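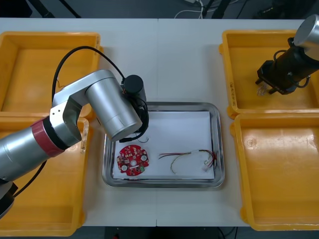

Nawal Shehata

Ok so I bought 300 mixed buttons at a yard sale in July and kept going back, now it's more like a problem. Sort by color or by size?? Color looks nice but when I'm fixing a shirt I need the size. Every time. Also the shank ones, do they get their own bin or what. Skivley sells little divided boxes but pricey.

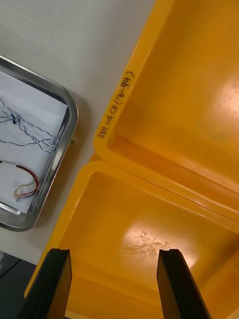

Re: color or size

Chutima Jaidee
Size. Always size. And write it on the rim in marker, tape falls off.

fouad_b
Disagree. Color first, then a quick dig. Marker on the rim is forever, what happens when you re-sort? And you will re-sort. I'm on round 7.

Chutima Jaidee
Rubbing alcohol, Fouad. Comes right off most plastic.

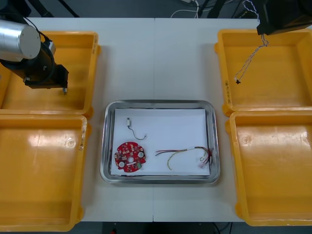
Buttons are slow, plan on more than one evening. I did 146 before my eyes quit and half of those were tiny white shirt ones that all look teh same. Four bins with a metal tray in the middle is plenty to start, two bins each side so you aren't reaching over. Tray gets the maybes. Shanks seperate, they snag.

Comments (3)

Ayman: sets on thread or no deal

fouad_b: still color

Nawal Shehata: going with size, sorry Fouad. shanks in a jar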